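A table, a cup of coffee and a man who can't leave wood alone

6 min read
53 shares | 4 comments

I'd been told to bring cake, so I brought cake. Helmut Nolte took it out of my hands at the door, said "good, plum," and walked off with it down the hall, and I followed because what else do you do?

Helmut makes tables. He used to make all kinds of things, kitchens mostly, and before that he put in shop counters for a firm called Teuber, back when Teuber still did its own joinery. These days it's tables and only tables, out of a workshop in Gruleck that used to be a feed store. It still smells a little like a feed store when it rains, he says, and he's stopped fighting it.

"I got tired of hinges," he told me when I asked why he gave up the kitchens. "You hang a door, it's perfect, you come back in May and it's dropped. A table doesn't drop. You put it there and it's there."

We sat down at one of his own, a big pale one, and I did what I suppose everybody does, which is put my hand flat on it and slide it along. He watched me do it. He looked pleased, and then he tried not to look pleased, and then he cut the cake.

I wanted to talk about that paleness, because it's the thing you notice first in all his tables. They're so light! Everybody I know with a wooden table has spent years letting it turn orange. Helmut has strong feelings about orange.

"My mother's table was the color of tea," he said. "Strong tea. You couldn't see anything in it. She was proud of it and I never said a word, but when I started on my own I thought, I want to see the lines. If you go dark, you lose the lines. So I stay light, and I stop earlier than people tell me to."

Stop earlier how?

"Fewer coats. Less rubbing. Then I leave the room." He waved his fork. "The leaving is hard."

The line of tables is called Paleo, which I assumed was a joke about cavemen. It's not, or not on purpose. His business partner, Uwe Kröger, wanted a name with "pale" in it and added an o so it would fit on the stamp they'd already ordered. Uwe does the selling and the driving. He was out with the van the whole time I was there, so I only got him on the phone later, and he gave me a different story about the name, but he was laughing too hard to finish it.

I asked Helmut to tell me how he reads a top, since he'd been frowning at this one on and off since the coffee was poured. He pulled his chair around to my side.

"You don't look straight down. Straight down you see nothing, you see beige. You look along it, toward the window, and then you move your head." I moved my head. "There. Now look how the lines go, all of them more or less the same way, like grass somebody's walked through. And then one bends. I always look for the one that bends."

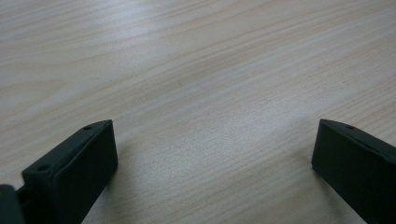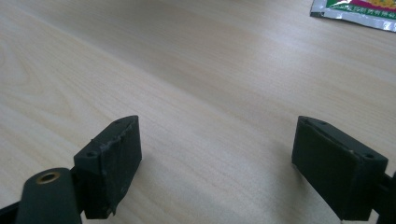 Wavy grain on a pale top, with the brighter patches up toward the light.

Interview and words by our home and workshop columnist
7/16/18

Once you've been told to look for the one that bends you really can't stop. I did it at home that night at my own kitchen table, with the lamp tipped over on its side, and my husband asked if I'd lost an earring.

Helmut's rule is that the grain runs at a slant to the person sitting down, if he can manage it. He doesn't have a grand theory. He tried it once by accident, on a table for his sister, and she kept it and he kept doing it.

"If it runs straight at you it's like sitting at the end of a runway," he said. "If it runs sideways it's a shelf. At a slant, it's a table." I told him that didn't make any sense and he agreed, and had more cake.

What about glare, though? A light top near a window must be blinding at breakfast. He nodded for a long time at this one. It's the complaint he hears most, and it's the reason he won't do a glossy finish even when somebody begs.

"A man wanted gloss. He wanted to see the lamp in it. I said buy a mirror and put legs on it." He shrugged. "You'll always get a bright spot, that's daylight, I can't sand that out. But with a matte top the spot is soft. It goes milky for a bit and then by lunch it's moved over and you've got your grain back."

He makes 18 tables a year. Uwe would like more. There was a stretch, he said, when a furniture chain called Burnine came asking for 300 of them, all the same size, all the same shade, and the two of them sat up a whole evening doing sums on the back of a delivery note.

"And the sums were good," Helmut said. "I'm not going to tell you they were bad. Uwe was already buying a boat."

So why not?

He thought about it. I'd expected a speech about craft and I didn't get one.

"I'd have had to hire people and I'm bad at that. I get cross. I'd have been cross in a very big building." Then, a bit later, when I'd already moved on to asking about oil - "Also they wanted them all the same shade. You can't do that. You can do it, but then you have to put color on, and we're back to my mother's tea."

On looking after the things, he's easygoing, which surprised me. I had a page of questions ready about coasters. He doesn't own any. Wipe it with a damp cloth, dry it with another one, don't leave a wet pot on it overnight, and if you do, call him and he'll tell you off and then he'll tell you how to fix it. He gets a call like that most weeks. He seems to enjoy them.

"People ring up as if they've run over a cat. It's a ring from a cup! Give it a day."

I asked him whether he ever keeps one. His own kitchen table, the one he eats at, came from Teuber when they cleared out a showroom. It has metal legs and a red top. He's had it for years and he says it's fine.

The coffee was finished by then and he'd started turning his head again, looking along the wood toward the window. I asked what he was looking at and he said he was wondering if he'd stopped one coat too late.

Comments (4)

birgit_m
We have one of the early ones! Ours has a big swirl right where my son sits and he used to drive his cars around it. Please tell Helmut it's held up great.

Dale R.
What does he finish them with? You mention oil and then never get back to it.

sandpaper sal
I'd like to hear Uwe's version of the name please

Tomcat44
Tilted my head at my desk for ten minutes after reading this. Mine's got no bend in it anywhere. Feeling a bit cheated now.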